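Tevard Publishes Its House Rules for Robots That Work on Used Computers

Pollholm, 3/19/23

Hi, I'm Valdis Strazds, and I look after safe working practice at Tevard. Today we're putting our rulebook for robot computer teardown and rebuild work out in the open. It's 29 pages long, it's free, and I'm pretty proud of it!
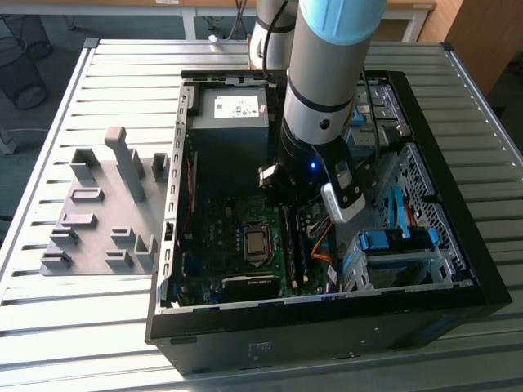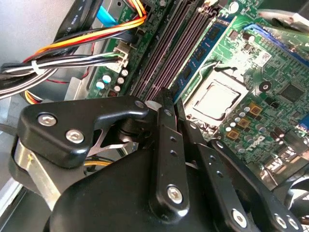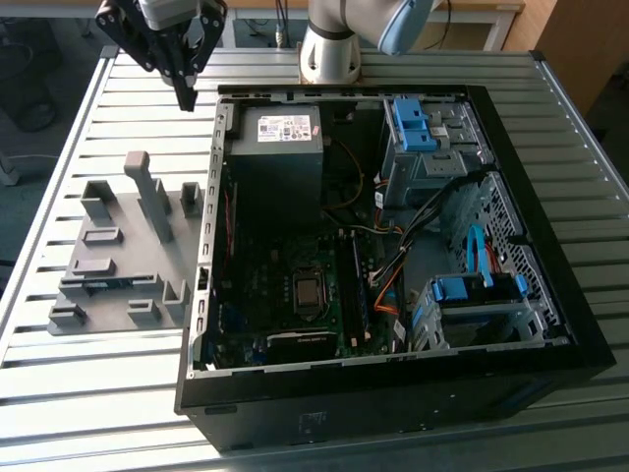 Robot work on open desktop computers. In all three pictures the processor is in its socket. Photos: Tevard

We call the rulebook Stitano, and we started writing it last August, when we noticed that every shift had its own habits. One person parked the arm before touching the case, another just hit pause and leaned in (please don't do that). General robot safety standards cover the big stuff, and we follow them, but they don't say much about a memory slot or a cable that's in the way of a gripper finger.

So we wrote down what we do. Before anyone reaches into the case, the arms are stopped and the stop is confirmed by the person reaching in. Computers are unplugged from the wall and left alone for 300 seconds before the first pick. Power supplies stay closed, always. Parts go to a marked spot on a holder, never loose on the table, and a robot that misses the same part 2 times has to wait for a human. I fought for that last one, and I'd fight for it again!

We tried the draft on 526 jobs in our own shop and then sent it to our friends at Căpraru, who marked it up in a lot of red. They were right about most of it. The section on cables is much better now, and the one on sharp case edges exists thanks to them.

"I wanted rules I could read standing up, with gloves on," says Primo Caruso, who runs the Pollholm shop floor. "The first version was way too long. I told Valdis so, and he cut it."

You can use Stitano as it is or change it to fit your own benches, and we only ask that you tell us what you changed. It doesn't replace your own risk assessment or whatever the law asks for where you are. We'll collect comments through August and put out a second edition after that.

Copies and questions: ask for Valdis Strazds at the Tevard office in Pollholm.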